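Ticket: arm pauses before every pick, open day setup at Olwood
Status: open, waiting on Rurkirow support
Opened by: Welington Cordeiro

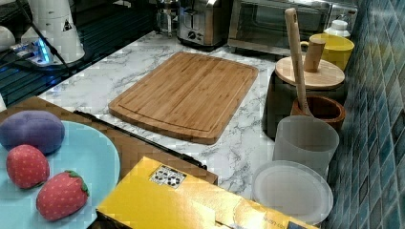
So we have the June open day coming up and I'm stuck on one thing. The demo is simple – plush strawberry from the plate to the cutting board, then back again – and it ran fine at Stikcombe all spring. Now the arm hangs for 3 seconds before each pick. Visitors will think it died!

Tried so far:

Restarted the controller, no change.

Dropped the speed limit from 600 to 300. Slower moves (of course), same pause.

Swapped the network cable. Nope.

10:40 update: Guerra support told me to read the planner log, and there's a "grasp retry" line before every single pause. I ran 10 picks and got it on all of them. I haven't touched the grasp settings since Stikcombe, but I did take the software update last week – could that have reset something?

Log is attached. Can somebody tell me how to roll back just the planner?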